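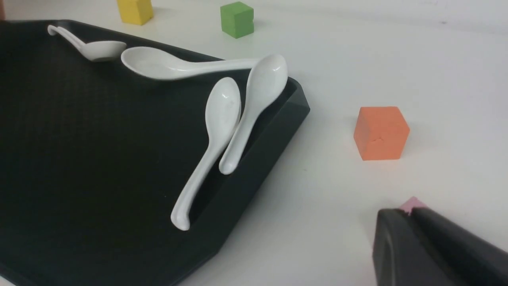
**Protocolo de cena** é o nome que damos, na robótica de manipulação, ao conjunto de regras que diz como uma mesa deve estar arrumada antes de cada tentativa do robô. Eu trabalho com isso há um tempo e confesso que adoro o assunto, por mais burocrático que pareça! A regra mais discutida é a dos objetos iguais: quando há várias peças do mesmo tipo, como as quatro colheres brancas na bandeja preta, o protocolo precisa dizer se elas podem se tocar e se podem ficar apoiadas na borda. Duas colheres encostadas uma na outra são um caso bem diferente de duas colheres separadas, e misturar os dois sem anotar estraga qualquer comparação.

## Origem

O texto que mais uso é o guia Achterberg, escrito por Juraj Jireš e Shoshana Baptiste e revisto em 30 de agosto de 2019. A primeira versão pedia posições marcadas com fita (que trabalheira!), e a revisão trocou isso por zonas - bem mais fácil de seguir no dia a dia.

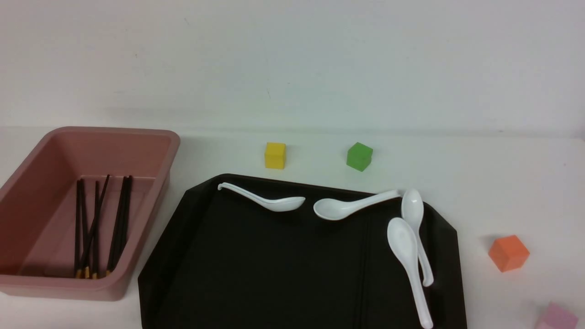 A revisão também separou os objetos em dois grupos: os da tarefa, que o robô deve mover, e os de distração, que ficam por perto e não devem ser tocados. Eu acho essa a melhor parte do guia. Se um distrator sai do lugar, a tentativa é anotada à parte, mesmo que a tarefa tenha sido cumprida.

## Registro

Cada série tem 100 tentativas, e a arrumação inicial é fotografada antes da primeira. No projeto Trinirness juntamos 3.674 tentativas desse jeito, e 900 delas foram refeitas por falta de foto inicial (culpa minha, em boa parte).
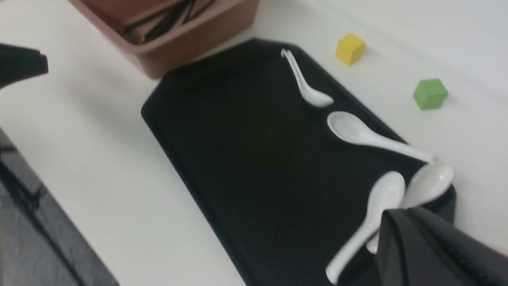 *Bandeja com colheres, vista de perto, com os cubos amarelo e verde ao lado.*

## Críticas

Vidar Bakke defende que zonas largas demais escondem os casos difíceis, e propõe sortear as posições. Já testei o sorteio em duas séries e gostei, só que preparar a mesa demora bem mais. A próxima revisão do guia deve trazer as duas opções.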